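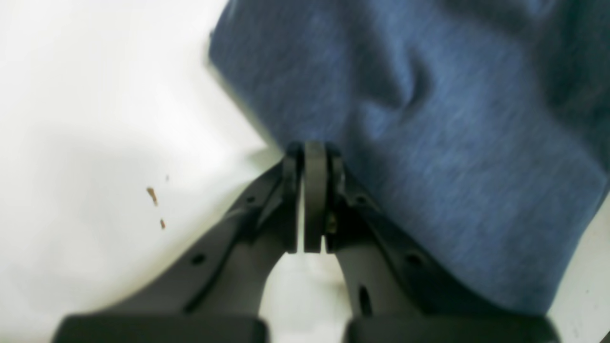 Folding heathered t-shirts: does anyone have a method that survives the drawer?

Posted by drawerdweller, 24 Mar 2021
4 min read

I own too many soft t-shirts and one shallow dresser, a Skilari I bought in August and have regretted at my leisure. Plain white tees I can manage. It's the blue heathered kind that beats me. All those mixed threads hide the creases until the shirt is on my body and I'm under office lighting. I've tried the store fold, the roll, and the thing where you pinch two spots and flip, which in my hands makes a kind of scarf. What do you all do?

Search this board Go Advanced

bottom_shelf wrote:
Flat table, shirt face down, sleeves in, sides in, fold up from the hem. Three folds and you're done. People who roll are packing for a trip they aren't taking.

kettleblack7 wrote:
I roll. I have rolled for years and my shirts look fine. Some of us have narrow drawers, bottom_shelf.

bottom_shelf wrote:
Your shirts look like they came out of a mailing tube. But sure.

Pakville_Pat wrote:
Lay it sideways, collar to your left and hem to your right. Then pull gently from both ends before you fold anything. Most of the wrinkles I used to blame on the dryer were me skipping the pull.

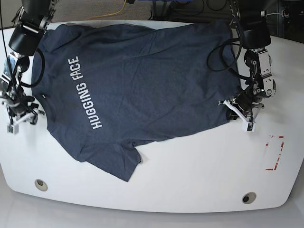
The other thing is the table. A bed is too soft, and the shirt creeps while you're smoothing it. I used the bed for two years and thought I was just bad at this.

drawerdweller wrote:
I have been using the bed. I am also just bad at this.

kettleblack7 wrote:
Don't pull on cotton knit, you'll stretch the hem. My Beaulieu tee has a hem like a lasagna noodle and I know exactly who did it (me).

Pakville_Pat wrote:
I said gently.

hemline_blues wrote:
Siding with Pat. You only want the slack out. Where I'd argue is starting from a heap. If it's been sitting crumpled, find the hem first and work from there. Don't just poke at the middle and hope, you only get puckers.
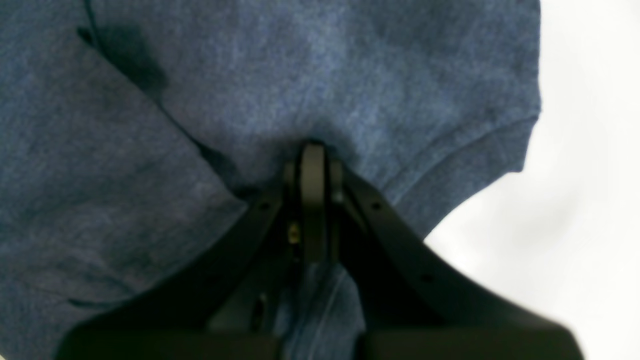

Once you've got the hem, follow it to a side seam, and from there to a sleeve. Shake once. Then do bottom_shelf's version, which I hate to admit is the right one.

bottom_shelf wrote:
Printing this out.

drawerdweller wrote:
Update: kitchen table, gentle pull, three folds. Seven shirts in the drawer. The drawer does not close.

kettleblack7 wrote:
Roll them.

Kenivthorpe_laundry wrote:
Has anyone tried hangers?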